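How to Dry Herbs at Home Without a Dehydrator

Posted April 12, 2021

Drying is the simplest way to keep a glut of garden herbs, and it needs very little equipment. The method below is the one I use for thyme, oregano, sage, mint and bay. It also works for lemon verbena and most herbs grown for tea. It does not suit soft, watery leaves such as basil or chives, which lose most of their flavour and are better chopped and frozen.

What you will need

Fresh herbs
Kitchen scissors
Clean tea towels
A shallow basket, rack or tray with holes in it
Kitchen string, if you are hanging bunches
Jars with tight lids
Labels and a pen

When to pick

Pick on a dry morning, once the dew has gone but before the sun is strong. Most herbs are at their best just before they flower. In my garden that means thyme and oregano come in during early summer, and sage and mint can be cut again in August.

Take no more than a third of the plant at a time. Cut just above a pair of leaves so the stem can shoot again. With thyme and sage, stay out of the old brown wood at the base, as it often fails to regrow.

Cleaning

If the plants are clean, shake them well and leave it at that. Insects usually drop off if you lay the stems on newspaper outdoors for a short while. If you do need to wash them, use cold water, swish the stems gently and lift them out so the grit stays at the bottom of the bowl. Then roll them in a tea towel and press. Surface water is the main cause of mould and black leaves, so change the towel when it gets damp and press again.

Pull off any yellow, spotted or chewed leaves now. They are much harder to see once everything has shrivelled.

Method one: hanging

Hanging suits herbs with long, stiff stems, such as sage, oregano and rosemary. Strip the leaves from the bottom of each stem, gather a small bunch and tie it with string. Keep the bunches thin. A fat bunch looks nice in the kitchen but the middle stays damp for days.

Use a slip knot if you can. Stems shrink as they dry, and a fixed knot will loosen and drop the lot on the floor. Hang the bunches upside down somewhere airy, dark and warm. A spare room or a dry shed is fine. A steamy kitchen is not, and neither is a sunny windowsill, where the leaves fade to the colour of straw.

Method two: flat drying 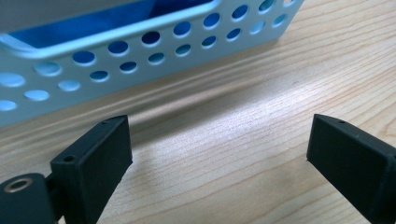
Flat drying is better for short sprigs, single leaves and flower heads. The aim is to let air reach the leaves from underneath as well as from above. A cake rack with muslin over it works well, and so does an old picture frame with net stretched across it. Plastic storage baskets with round holes in the walls, like the light blue one here, will also do for small amounts, but check that the base has holes too, and take out anything you keep inside before you start. Stand whatever you use on two strips of wood so that there is a gap below it.

Spread the herbs in a single layer. Leaves that overlap stick together and dry brown where they touch. Turn them once a day with your fingers. Large leaves such as sage and bay dry flatter if you lay a second piece of muslin on top.

Keep different herbs apart. Mint in particular will flavour anything left beside it, and I have eaten enough minty oregano to be strict on this point.

Method three: the oven

Use the oven only if the weather is too damp for the other two. Set it to 50°C, or the lowest it will go, and prop the door open a little with a wooden spoon. Lay the leaves on baking paper and turn them every half hour. Take the tray out as soon as the leaves feel crisp. If the kitchen smells strongly of herbs, the oils are leaving the leaves and the oven is too hot.

My friend Azlan Rondonuwu dries his bay this way all year round and is happy with it. I find oven-dried thyme a bit dull – perhaps my oven runs hot – and I would sooner wait for a dry spell.

How to tell when they are ready

Test a leaf from the thickest part of the batch. It should crumble when you rub it, and the stem should snap. If the leaf bends or feels leathery, give it another day. Thyme may be done in less than a week, while sage and bay can take two weeks or longer.

Storing

Strip the leaves from the stems over a clean tea towel. Leave them as whole as you can and crush them only when you cook. For tea herbs, whole leaves are easier to strain as well.

Fill the jars, close the lids and look at them again the next day. If you see any mist on the inside of the glass, tip the herbs out and dry them further. Throw away anything that has gone mouldy or smells musty.

Label each jar with the herb and the month. Dried oregano and marjoram look almost the same, and so do several of the mints. Store the jars in a cupboard, away from the cooker, and try to use them within a year. A 300 ml jar of thyme is plenty for our household through the winter.

Using dried herbs

Dried herbs are stronger than fresh by volume. Use one teaspoon of dried where a recipe asks for one tablespoon of fresh. Add them early in the cooking so they have time to soften. Rosemary is tough when dried, so grind it or tie it in a scrap of muslin that you can lift out at the end.

Questions from readers

Riku Nakajima wrote to ask whether a microwave can be used. It can, for very small amounts between two sheets of kitchen paper, in short bursts with a check after each. Leaves can scorch or catch fire quite suddenly, so stay beside it the whole time. I only do this when I need a spoonful of something for that evening's supper.

Another reader asked about drying chillies on the same rack. Small, thin ones are fine if you slit them first. Wear gloves, and wash the rack well before herbs go back on it.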